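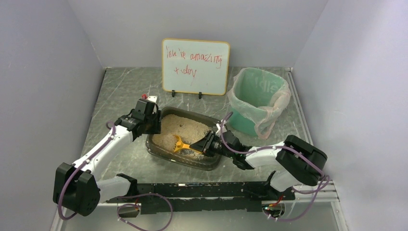
1 April 2022

Riddle sorting, carried on from the last entry. Teodora Vukčević and me in the morning, Þröstur Lykkegaard joined after lunch.

Clidadex now holds 3,176 riddles and question jokes. Of these, 1,541 have at least one audience score. The rest came in with the Kurtuluş batch and nobody has read them out yet. Merged duplicates first. The elephant-in-the-fridge family had been entered separately by each of us under different headings. Kept the oldest wording and moved the others under it as variants. Teodora wants the giraffe follow-up kept as its own entry as it falls flat without the elephant one before it. Agreed, but put a link both ways.

Then the pause recordings. We have the Eston set, where the reader waits a fixed time between question and answer, and the Sukunness set, where the reader was left to choose. Listened to both with the scores hidden. 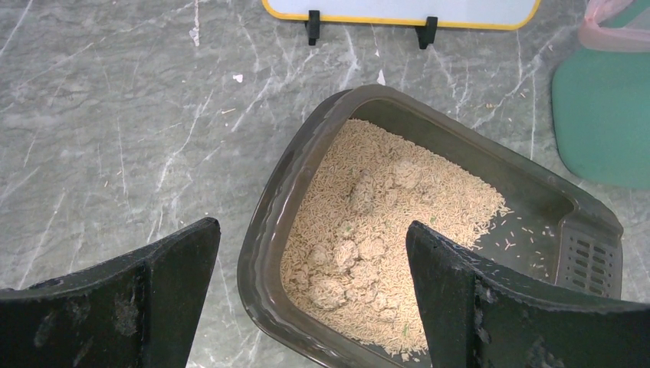 Short pause: people are still working out the question and the answer runs over them. Long pause: they start guessing out loud, and the laugh goes to whoever guesses the silliest thing. The free readers mostly landed between the two without being told to. One reader in the Sukunness set laughs before her own answers and her scores are high all the way through. Marked her file so we can run the averages with and without her.

Found a fault in the Eston sheet. Item 21 was scored against the wrong recording, and everything after it on that page is one row out. Fixed in the working copy. Original left alone, with a note in the margin.

Þröstur went through the translated ones. Many of the Turkish ones turn on a word with two meanings and there is nothing left of them in English. He suggests a "does not travel" tag and no English score at all. I had been giving them a one, which pulls the batch down unfairly. Changed my rows. Teodora still has hers to do.
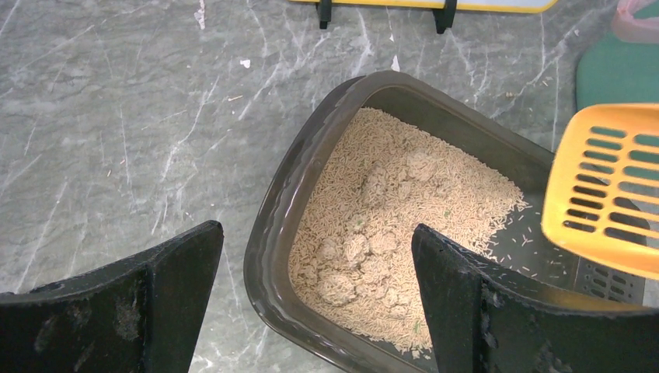

We argued over the knock-knock jokes again. They are counted as question jokes at present because there is a reply, but the listener's part is fixed, so the pause measure means very little. Left them in for now under their own code. If they come out, the scored total drops and the earlier tables need redoing. 1,067 of the scored items have a pause length, and that figure includes them.

Tried reading ten items aloud to each other in a dead flat voice. Scores were lower for puns and slightly higher for the long pointless ones. Too few to mean anything. Worth doing with a proper group in October.

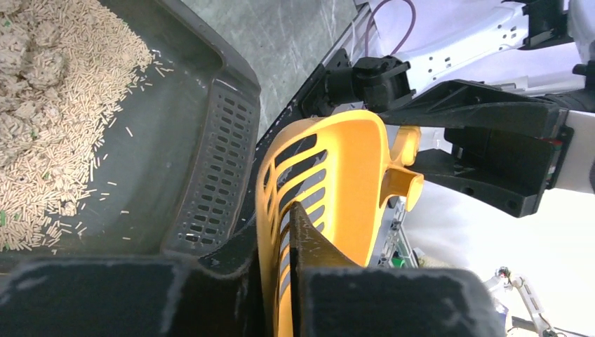
To do:
Teodora to redo her Kurtuluş rows with the new tag.
Check whether the row slip in the Eston sheet got into the summary table.
Ask the Sukunness readers for the two missing files.
Settle on one spelling of "doughnut" so the search finds them all.
Þröstur has the paper score cards at home and will bring them in.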